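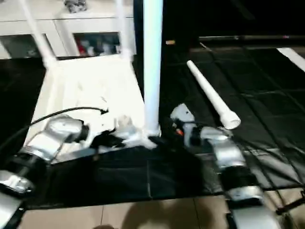

**Unit 3, white furniture on dark floors. Care, cleaning, putting away**

May 17, 2019. Room 2062. Bring the Gallora workbook, we're on the pole section and I won't have spare copies.

Last unit was wood. Today white finishes, which people think are easy. Keep the photo next to you, I'll keep coming back to it.

## 1. Before you touch it

Look at the whole piece first. Flat parts, upright parts, whatever is lying on top, whatever is on the floor beside it. In the photo: flat white surface, tall white pole, slanted leg at the back, something white and crumpled on top, a tuft of fluff where the pole meets the surface. White pipe on the mat. Nearly all the same color, so nearly all easy to miss.

Write the loose things down on the worksheet (form 2696). Don't skip this bc you think you'll remember.

Loose things go in one of these piles:

- goes back on the piece
- belongs to something else
- trash
- don't know

"Don't know" is a real pile. Use it. The pipe would go there for me. Could be a spare part, could be from another job entirely, can't tell by looking. Same with the crumpled white thing. Unfold before deciding. Last July a group threw out a folded fabric cover thinking it was packing, and Drurnell took most of the summer to send another.

## 2. Flat surface

Order of work:

1. Clear it completly
2. Dry cloth, light pressure, back edge toward you
3. Damp cloth, small amount of mild soap
4. Clean damp cloth
5. Dry

No scouring pads. No powder. If a mark doesn't come off on the second pass with soap, stop and ask what the finish is. Painted, coated and molded plastic all look the same from a few feet away and they don't take the same cleaner. The label is usually underneath. Østergaard puts theirs inside a leg, so check there too.

White shows gray streaks once it dries, not before. Wait, then look from low down with a light coming from the side.

## 3. Poles and the join at the bottom

Poles: top to bottom, always. One hand steadies, one wipes. Turn the cloth often or you're only moving the dirt down.

The join is where everything collects. Fluff, hair, thread, stuffing. Two possibilities when you see a tuft at the base like in the photo:

- it's loose and has drifted there
- it's part of the piece (trim, covering, filling coming out of somewhere)

Lift gently with two fingers. Comes away freely = loose, bag it. Any pull at all = leave it, write it down, find where it's attached. Do not snip. Do not vacuum until you know.

Once it's clear: soft brush round the join, then a cloth wrapped over a flat stick. Check for wobble while you're down there. Wobble goes on the form, you don't tighten anything in this unit (that's Unit 5).

## 4. Legs

Slanted legs get forgotten. Dust sits on the upper side, scuffs are on the lower side near the foot. Back legs worst of all. Walk around, don't lean over the top.

## 5. Floor mat

Black mats: good for seeing white bits you dropped, bad for everything else. They show lint, shine and footprints.

- pick up anything rigid first, pipes esp. Round things on a floor roll and people step on them
- look for wrinkles. The mat in the photo has some on the right. Flatten before moving furniture, a leg will catch
- brush along the seams, then across
- furniture goes up and over a seam. LIFT. No dragging

If a wrinkle won't lie flat, roll the mat back from the nearest edge and relay it. Takes two people.

## 6. Putting away

Cloth covers only on a dry piece. Long parts stored lying down, tied in two places, tag on the tie. Tags say which piece they came from and the form number. The catalog number for the tags is 1743 if you need to reorder from the Ellico storeroom.

## For next time

Read the workbook pages on plastics. Then, using the photo, write me a half page:

- which items you'd pick up first and why
- which ones go in "don't know"
- what you'd want to find out about the surface before using anything wet

Half page means half a page. Hand written is fine if I can read it.

Also still missing cloths from the Unit 2 kit, the blue edged ones. Check your bags please. Lab coats back on the hooks by the sink, not on teh chairs.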